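# Mollberg Open Day: Tabletop Kitchen Recordings

Recordings and notes from the arm station at the Mollberg open day in November. Visitors picked a task from a card and the arm tried it on a table set with kitchen things.
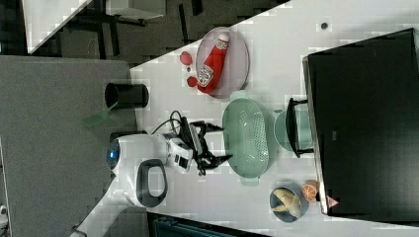 ## What is in this folder

- `episodes/` has one subfolder per attempt, numbered in the order they were run.
- `cards/` has the 11 task cards as plain text, in the wording visitors saw.
- `log.csv` has one row per attempt: card number, start time, operator result, stop reason.
- `notes.md` has what the station crew wrote down during the day. It is lightly edited for spelling.

There are 300 attempts in total. Attempts stopped in the first few seconds are kept and marked `aborted` in the log. Please don't delete them from copies you pass on, as the numbering depends on them.

## Setup

One white arm with a black two-finger-style grasp setting in the config, on a white table. The objects on the table at the start of a block included a mint-green colander, an oval pink plate, a red ketchup bottle with a white cap, bowls, a banana in pieces and a halved orange. A large black cooking appliance stayed on the right side of the table all day and was never switched on. Its mains lead was taped up before the doors opened.

The control software was Endotell, with the stock motion limits lowered for a public room. The table layout was reset after every 30 attempts. Between resets, objects were left wherever the last attempt put them, so the starting positions drift within a block. If you need fixed starting positions, use only the first attempt of each block.

## How the day ran

The station opened at 10 a.m. and closed at 4 p.m., with a break at noon. Visitors stood behind a rope. They chose a card and handed it to the operator, who read it out and started the run. Visitors did not touch the controls.

The most requested card was number 4, "Put the bottle in the colander." It makes up a large share of the log, and the set is not balanced across tasks. Card 9, "Move the plate to the left," was picked least. We think the bottle card was popular because it was on top of the pile for most of the morning. After lunch the cards were shuffled.

Two cards were reworded during the day. "Clear the table" became "Put the fruit in a bowl" after the first block, and "Tidy up" was dropped. The old wording is kept in `cards/old/`.

## Results column

The operator filled in the result right after each run:

- `done`: the object ended up where the card said.
- `part`: the object was picked up or moved but ended up somewhere else.
- `fail`: no object was moved.
- `aborted`: stopped by the operator.

Results were not checked by a second person. In a few rows the operator left the column blank and we have not filled it in afterward.

## Known problems

- The clock on the logging laptop was one hour behind until the noon break. Morning start times in `log.csv` have been corrected; the timestamps inside `episodes/` have not.
- Episodes in the last block have no gripper force values. The Magagula logger filled its disk and kept writing empty rows.
- A connector from Faston was swapped during the break. Joint readings before and after the swap differ slightly at rest. Calibration files for both halves are in `episodes/calib/`.
- Room audio was never recorded, so the spoken card text is not in the set. Use the card number.

## Using the set

The recordings are fine for practice with logging tools, for teaching, and for looking at how a setup behaves when the objects are left to drift. We would not use them to compare grasp methods. The operators changed at noon, and they did not stop runs at the same point.

The folder can be copied and shared inside the group. Ask before posting it anywhere public.

## Still to do

- [ ] Correct the morning timestamps inside `episodes/`
- [ ] Add the table measurements
- [ ] Scan the visitor comment sheets
- [x] Add the old card wording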